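Section 4: Putting the arm to work in a staff kitchen

Read Sections 1 to 3 first. If you skipped them, the unit will know, because it will refuse to home and show code 40 until somebody goes back and removes the transit bolts.

This section covers the Trunport kitchen arm once it is bolted down, powered and talking to its Sketgate controller. It also covers the people who already worked in the kitchen before it came, a subject the first edition of this manual dealt with in one line ("Inform staff"). We have since had letters.

4.1 Before you start

You will need:

The Sketgate handset, charged
The yellow teaching key
The site job sheet (blank copies at the back)
One person who cooks in this kitchen every working day
Half a morning

The fourth item is not optional. A manager who used to cook does not count. Neither does the installer, however good his omelette.

4.2 Agreeing the jobs

1. Sit down with the kitchen staff and fill in the job sheet. Write down every task they do with their hands between opening up and the end of lunch.

2. Mark each task A (arm), P (person) or S (shared). Let the staff mark the sheet first. Management may then add comments in pencil.

3. Look hard at anything marked S. Shared jobs are where most of the swearing happens. If two parties can both reach for the same lid, decide now which of them gets it.

4. Enter the A tasks on the handset under Jobs > New. Leave the P tasks off altogether. There is a menu called Suggested Jobs which will offer to take over several of them. It was written by people who have never run a lunch service and can be switched off under Preferences.

Note: tasting, seasoning and deciding whether the stock is off are P tasks on every site. The arm has no opinion on stock.

4.3 Teaching the counter

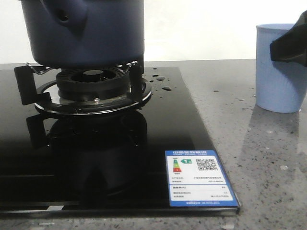

Most of what the arm does all day is pick things up near the hob and put them down somewhere else, and most of the teaching time goes on those few moves. People who have worked in one kitchen for years stop noticing how close together they keep everything. A plastic cup on the counter beside a gas stove, with a pot sitting over the burner, is an ordinary bit of kitchen to a cook and a fairly tight squeeze for a gripper that has to close on the cup near the top. Teach the move as the cook would make it, away from the pot and clear of the support prongs, and bear in mind that a glossy black hob gives back a reflection of whatever stands on it. The same goes for a polished worktop, and for drops of water on either.

1. Turn off every burner. Let the hob and pans cool. Teaching is always done cold.

2. Insert the yellow key and turn it to TEACH. The arm will go slack and can be moved by hand.

3. Ask the cook to guide the gripper to the object. Keep your own hands to yourself.

4. Press MARK at the approach point, again at the grip, and again at the lift.

5. Guide the arm to where the object should go and press MARK once more. Press SAVE.

6. Wipe the worktop dry and run the move at 40 per cent speed. If it looks right, wipe nothing, splash a little water about and run it again. Your kitchen will be splashed far more often than it is dry.

7. Set the grip force. Start low for plastic cups and work up. The factory setting is 70, which suits a full saucepan and does unkind things to a tumbler.

Caution: do not teach any path that crosses above a burner, even an unlit one. It will be lit later, by someone in a hurry.

Caution: long sleeves, apron strings and lanyards must be tied back or taken off. This includes visitors from head office, whose lanyards are usually the longest.

4.4 The first fortnight

Expect the kitchen to get slower. Staff will stand and watch the arm, then stand and wait for the arm, then reach past it. The last of these is the dangerous one, and it starts at about the time everybody feels they have got used to the thing.

1. Keep the speed at 40 per cent for all shared jobs.

2. Keep the same people on shift if the rota allows.

3. Write down every stop in the stop book, with the time and what was going on. Put "arm sulked" if you must, but put the code as well.

4. Read the stop book with the staff at the end of each week. Move jobs from A back to P where they ask for it. The handset logs this as a Regression. Please ignore the word.

At the Skaretti works canteen, Nithin Chacko ran the lunch counter for years before the arm arrived in May, and now does the teaching for both of the firm's kitchens. His stop book for the first month is the basis for much of this section. He moved the cup and lid jobs to the arm, kept everything involving a knife, and handed back the bread rolls after one service. The arm made 3,291 moves that month and Chacko took the view that 665 of them had been pointless, mostly tidying things he had just put where he wanted them. Tidy Mode is now off by default.

4.5 Changes to people's work

The points below are put to every new site. The Aydoğan bakery kitchens added the last two.

Whoever teaches the arm is doing skilled work. Put it in their job description, and in their pay.

Hours saved on fetching and lifting should be agreed on paper before they are spent. They have a way of turning into a second person's shift.

Staff may press the red stop at any time without giving a reason. The book asks for the time and the code only.

The handset can produce a chart of how long each person takes beside the arm. Leave it switched off. If it must be on, everyone on it gets to see it, the manager included.

4.6 Shutting down

1. Send the arm to PARK and wait for the steady light.

2. Turn off the gas at the hob, then at the wall. The arm cannot do this and should not be taught to.

3. Wipe the gripper fingers with a damp cloth. No bleach.

4. Take out the yellow key and hang it on its hook. Replacement keys are ordered on form 7, and take nearly three weeks.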